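We use cookies to improve your experience on this site. Accept | Manage preferences

I've been running the Gida bracket kit on both arms in our shared workshop since May, so it's time for a proper write-up! Zoriana Panasiuk and I split the cost (57 bucks for the pair) and put them on in one evening, with a break for noodles and a long argument over cable slack.

The good stuff first. They're stiff, the wrist cameras stay where you aim them, and the screws are a size we already had in the drawer. After roughly 1000 pickups I've retightened one bracket, once.

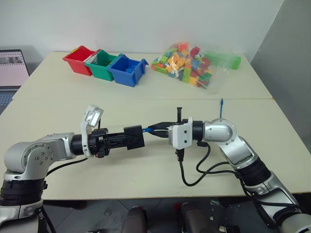

My gripe is the cable routing. There's no clip or channel for it, so you end up with loops under the wrist, and with two grippers working this close together (we do a lot of handing small parts across) I'm always watching for a snag. Laryea sells a stick-on guide for 10 dollars and I wish I'd ordered it the same day.

Instructions are 14 pages and the drawings are tiny. Skip to page six. I'd still buy the kit again, and Zoriana wants a second set for the Tirport build.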